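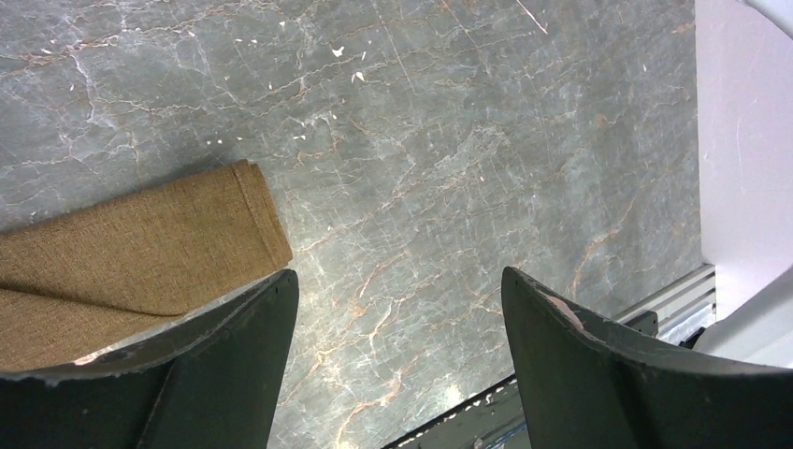

Kendex open day, Drisuvdale, Oct 26, 2024

I have been to a few of these open days now and usually come home with a tote bag and a sore back. This one I would go to again tomorrow! Kendex opened the lab floor at Drisuvdale to visitors in small groups, and my group got the cloth handling cell, which the team calls Mallet. Two arms, one gray marbled floor, one brown piece of fabric. I could have stood there all day.

Most of the talk we got was on a fault they had in July. I was so pleased they chose that over a slide show.

Danang Menon took us through it. The job sounds like nothing. One arm takes an edge of the fabric, the other arm comes in from the far side, and between them they get it flat or get it folded. Rigid things are easy by comparison, he said, because a spoon is the same shape wherever you put it down. Fabric comes up different every time, and a fold can look a lot like an edge.

What went wrong in July was a release. Both arms had hold of the same piece, the program called for the left gripper to open, and the left gripper reported that it had opened. It had moved a little and then stuck, with the fabric still pinched. The program believed the report and sent both arms off to their next positions, away from each other.

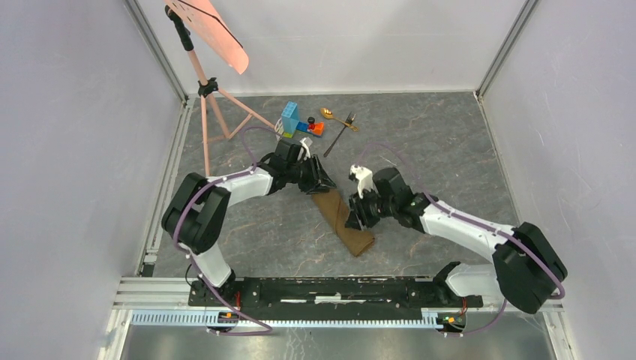
So you had two arms pulling on one piece of cloth, and neither one knew about the other. The force limit should have caught it right away. It did catch it, but late, since the cloth stretched first and the load came on slowly. When it finally tripped, the right arm stopped and the left arm kept going for 2 seconds more. That second part is what bothered everybody. A gripper that sticks is a nuisance, but an arm that carries on after its partner has stopped is a safety matter, and they shut the cell down the same day.

A man in our group asked if anyone had been hurt. No, there was no one near it. Danang was quick to add that this was luck of the schedule and they did not write it up as a good result. I liked him for that.

Nima Daneshvar did the digging afterwards and she was the other half of the talk (she is very funny, and she talks fast, so my notes are a mess from here on). She went back through the logs and found 112 releases where the gripper had been slow to open, going back well before the one that stuck. None had raised an alarm. They had a log line and that was all, and the log line said "ok."

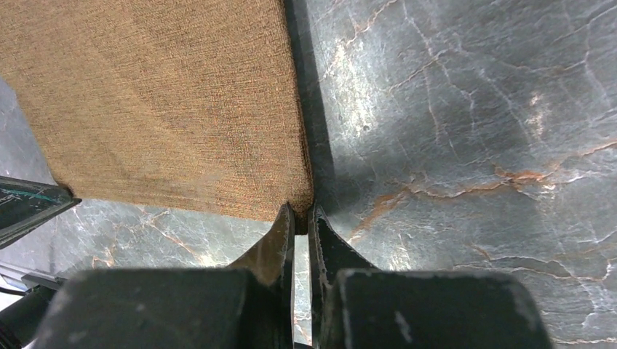

The late stop turned out to be simpler than she feared. Each arm had its own stop signal, and the message from one to the other went by way of Ivia, their planning software. Ivia was busy working out the next move, so the message sat in line. Now the two stops are wired together and the software only gets told about it. She made a face when she said how short the cable is.

The release check changed too. After a gripper opens, the arms now make a tiny move and look for any drag before they go anywhere. If there is drag they hold still and wait for a person. This costs a bit of time on every cycle, and you do notice the pause when you watch. I asked if they would trim it later and got a firm no from both of them at once.

They ran 53 cycles in a row with a release blocked on purpose before Mallet went back on the regular schedule. Nima wanted more, and I think she may still be asking.

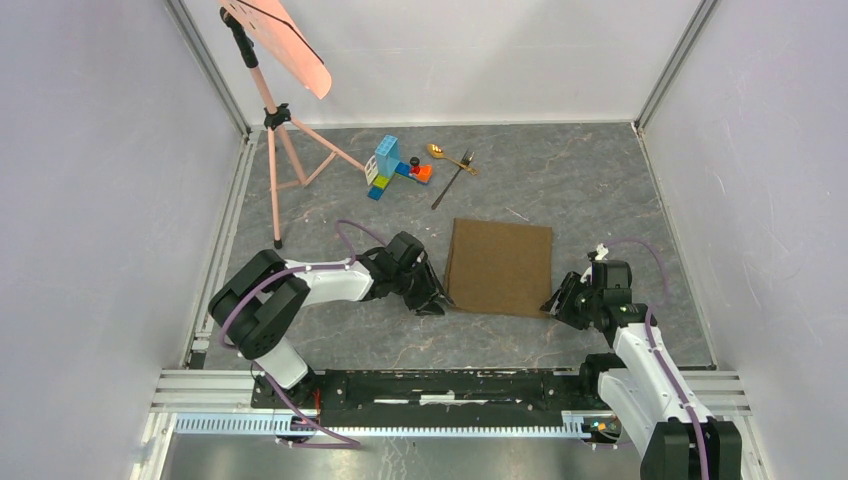

Another thing I had never thought about is fingertip wear. A rough tip can hang on to a loose thread, so tips are now looked at before each session and there is a sheet to sign. Danang passed a couple of old ones around for us to feel. I ran my thumb over one and it caught on my skin a little, and I got the point right away.

Our slot was meant to be short and we ran well over, with the next group waiting very politely in the hall - sorry, next group. If you go, ask for the cloth cell, and stand near the front because the fingers are small and the good part is all in the fingers. Parking is behind the building and there were 5 spaces left when I got there, so go early. Coffee is on the ground floor and it's decent.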